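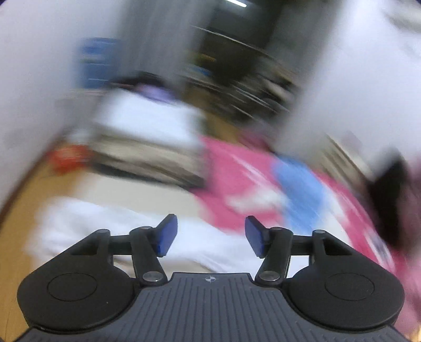 Gripper build: Vusar gets its fingers

Last updated 25th June

Print this item | E-mail this item

Vusar has fingers! For anyone who missed the spring issue, Vusar is the hand-held gripper that Reda Bouazza and I have been putting together between my place and the shared workshop on Forkuseck, and after 13 evenings it finally opens and closes the way we drew it. You hold it, you squeeze, the pads come together. I have been walking through the house pinching things with it ever since.

The linkage was the hard part. Each side has angled black bars turning on three metal pins, and our first bars were too thin and twisted whenever the pads met off center. Reda redrew them a bit wider and we printed the lot again at 40 percent fill – much better. The pins have domed caps now, so they don't snag on cloth the way the old screw heads did. Cloth is what we care about most, so that was a happy fix.

The pads are the blue ones. We tried a softer batch first and they gripped a sock beautifully and then wouldn't let go of it. The blue set is firmer and the angle is better too, leaning in toward each other so the tips touch first. Picking up the corner of a sheet from a flat floor is still a bit of a gamble. Folded towels are easy. A single playing card, forget it, at least for now.

We also stuck the little round black-and-white target on top of the housing, up near the fingers. Please don't peel it off if you borrow the gripper! The software looks for it to work out where the body is, and lining it up again took me most of an evening. The ribs on the housing were Reda's idea and I argued against them (extra print time), but they feel great under the thumb and I take it all back.

Next job is the motor version, which we're calling Lilier. Same fingers, same pads, but a small servo doing the squeezing. I've done more than 50 open-and-close cycles by hand on the bench without a pin working loose, so I'm feeling good about it. Reda wants to mount it on the old Briem arm in July, and we need 2 more bearings before that can happen. If you have any in a drawer, 5 mm bore, get in touch and we'll come and collect them. Files for the bars and pads are in the shared folder under Vusar, in the newer of the two subfolders. The older one has the thin bars, so leave those alone.

Contact the newsletter desk | Copyright Forkuseck Workshop | Back to top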